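Windolell arm and Pluvo gripper: a review after 15 weeks at work

Kukon makes small storage furniture for offices, mostly two-drawer desk cabinets, and I look after the checking room. Every cabinet with a metal runner gets its drawers opened and shut before the design is passed for sale. Until last winter people did that by hand, with a tally sheet. Now we have a Windolell arm with a Pluvo gripper on the end, bought as a set through Sayce.

Setting up took longer than the brochure said. The arm bolts down easily enough, but teaching it a pull that follows the runner took us most of a week. If the path is slightly off, the arm doesn't feel it the way a wrist does – it simply carries on and drags the cabinet along the table. We now do the first 20 pulls of any new job at low speed with someone standing by.

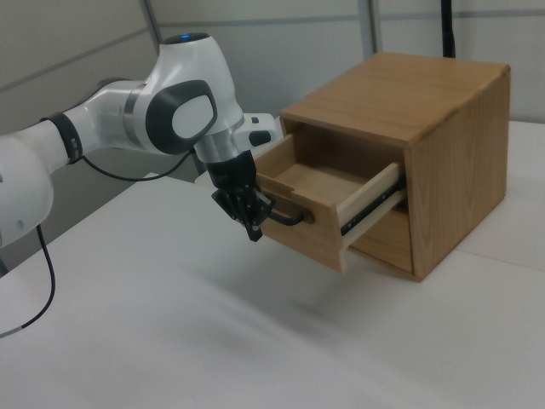
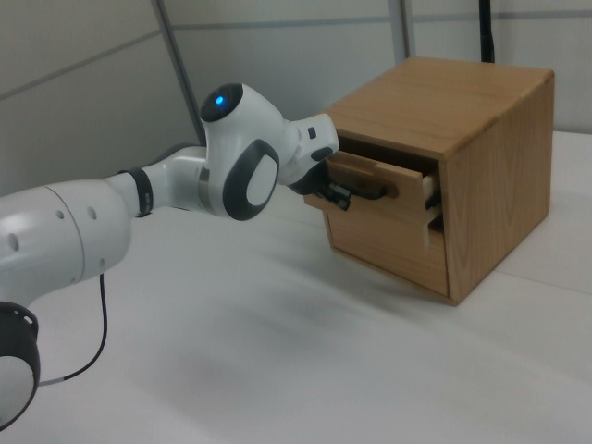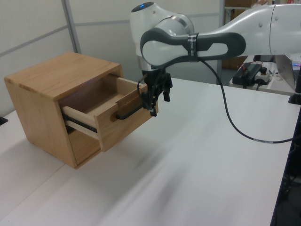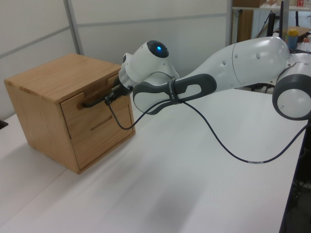
The gripper is at the handle of the upper drawer, and the arm's indicator light is blue.

Reading time: 2 minutes

The gripper is the better half of the set. The fingers are narrow enough for most of our handles and the grip force can be changed from the tablet without stopping the job. I have two complaints. The cable needs strapping down with care, and the strap supplied was too short, so we bought our own. The manual is also poor on error codes and lists 18 of them with a single line each.

Our longest run so far was 2,652 pulls on one drawer. By hand we would have stopped far sooner and guessed at the rest. The figures are more even too, as the arm pulls the same distance at four in the afternoon as it does at eight in the morning.

As for the staff, two people used to spend half their shift on drawers. Both still work here. Sore wrists were a regular complaint and I haven't had one since March. They now set up the jobs, read the logs and do the checks the arm is no use for, such as whether a drawer feels gritty or smells of glue. One of them likes the change. The other misses having a job he could do while chatting, and I think that's a fair point. The room is quieter and people talk less in it.

There was also a muddle over pay, as setting up the arm is a different grade from testing. That should have been sorted before delivery. Anyone buying one of these should ask about it early.

Support from Sayce has been fine. They answer the phone on weekdays but not on a Saturday, when we run a short shift.

Four out of five for the gripper, three for the arm. I would buy the set again, with a longer strap.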